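What the arm is really costing me

I've been putting off this post for weeks, mostly because writing the numbers down makes them real. When Guido Valentini and I first talked about a desk arm, back in May, I gave myself a ceiling of 1000 pounds and felt terribly sensible about it. The desk was already there, and so were the monitors, the keyboard and (bless it) the plant, so I didn't put down a penny for furniture.

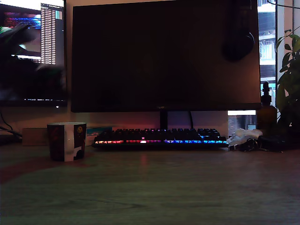

Where the money went

The arm came from Prudden and took 879 of it, which I knew was greedy. I'd looked at the cheaper Fanden for ages, but I wanted spare fingers I could order singly. Then came a clamp and longer cables, another 33, and just like that I was down to loose change, with no camera worth having! I've been making do with an old one, and by evening, with only the keyboard lit up, it smears dreadfully.

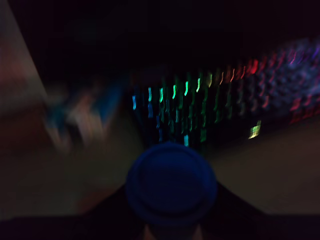

Vija Vasiliauskas: Buy a lamp before you buy another camera. I went through two from Bashir before I tried a decent light, and the first one had been fine all along.

Well, quite. I'd put lighting right at the bottom of my list, under a carry case I don't need, and it has now gone to the top. I want to work on cups for a good while yet, and a dim cup is hard enough for me to make out, never mind the arm.

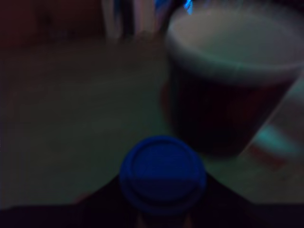 Filed under: Budgets, Desk robots

Next on the list, then: a lamp, a set of spare fingers, and a second-hand camera if the shop in Cilton still has one by the time I've saved up. Guido thinks I should hold back enough for 4 spare motors. I've said I'll price them up.
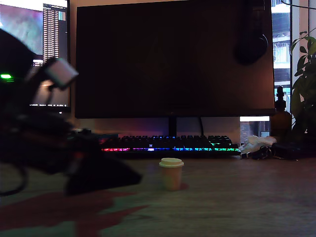
The arm and a lidded cup, with the keyboard behind.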